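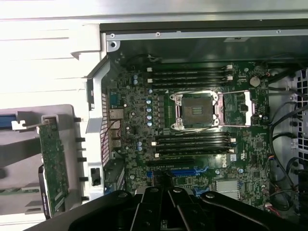
I've been fixing up old office desktops for a while now, and the thing that slows me down most is losing track of parts! So let me share what works on my bench.

Before anything goes back in, I look over the empty socket with a flashlight. Bent pins are tiny, and you want to find them now (ask me about the Plolel machine I put together twice). Don't poke around in there with your fingers, and don't try to blow the dust out with your mouth either – a little hand bulb does it fine.

Next, give every part its own spot. My buddy Eduardo Moreira used to toss his memory sticks in a cereal bowl, which made me wince every single time. A tray with pockets is so much nicer. Stand the hard drive up in one, set the processor in another with the metal lid facing up, and keep the memory in a narrow slot so you only ever grab it by the edges.

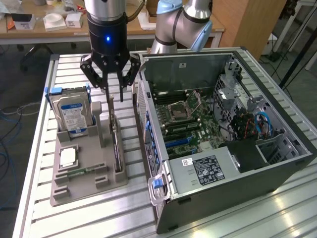
I also lay the tower flat on its side, because pushing memory into an upright case makes the whole thing wobble. Push straight down until the latches close. And change that coin battery while you've got the case open, it only takes a minute!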